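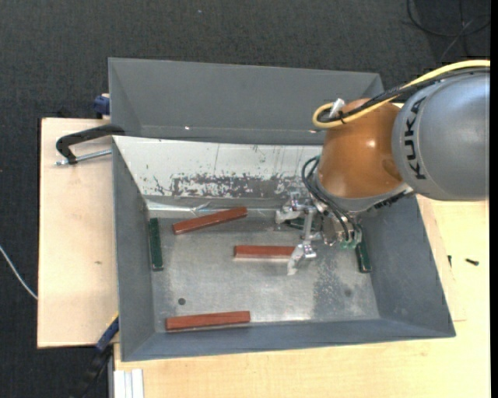
Ticket 2569: Verilo bin-picking kit, missed picks along the bin walls

Status: open, waiting on customer
Product: Verilo picking kit (gripper, cell software, block set)
Site: Furkcombe test bench
Handled by: Kimodbridge support
Last updated: September, 4:40 p.m.

This site uses cookies to keep you signed in to the support portal. Accept / Manage settings

Problem as reported

The kit was set up on our KUKA arm following the quick start guide. Blocks lying in the open part of the bin pick fine. Blocks close to a side wall get missed, or the arm stops with "path blocked" before the fingers close. We ran 500 pick attempts with the red and green blocks and 226 failed. Most of the failures were green blocks sitting along the left or right wall. Software is the version that shipped with the kit. We have not changed the gripper.

Support, first reply

Thanks for the numbers. Please check these and report back:

1. Bin model. Open Cell > Bin and confirm the type is set to "sloped wall." The default is "straight wall." Your bin has walls that slope in toward the floor, so the default will put the wall in the wrong place near the bottom.
2. Clamps. Confirm the bin does not shift when you push on it by hand. Add the clamps to the cell as obstacles if you have not done so.
3. Hoses. Jog the wrist to both ends of its range over the bin and watch the hoses at the gripper. They should clear the rim at all times.
4. Send the log from one failed run.

Customer

Bin type was on straight wall. Changed it. Bin does not move. Clamps were not in the cell, added now as two boxes on the left side. Hoses clear the rim on the left. On the right wall they touch at the end of the wrist range. Log attached.

Re-ran a short test. Left wall is much better. Right wall still stops with "path blocked."

Support

The log shows the planner choosing the long way around on the wrist for right wall picks. Set wrist limit to "short side only" under Motion > Limits. Then re-tie the hoses closer to the gripper body so they bulge less. Leave enough slack for the fingers to open fully.

The Prins calibration routine also needs to be run again after any change to the bin type. It takes 9 minutes. Empty the bin first.

Customer

Wrist limit set, hoses re-tied. Calibration failed once with "floor not found," passed on the second try. The bin floor is scuffed and shiny in places, could that matter?

Support

Yes, reflections can cause that message. Lower the exposure one step and turn off any lamp directly over the bin. If it passes, keep the result.

Please repeat the full 500 attempts and post the count for each wall separately. Ticket stays open until then.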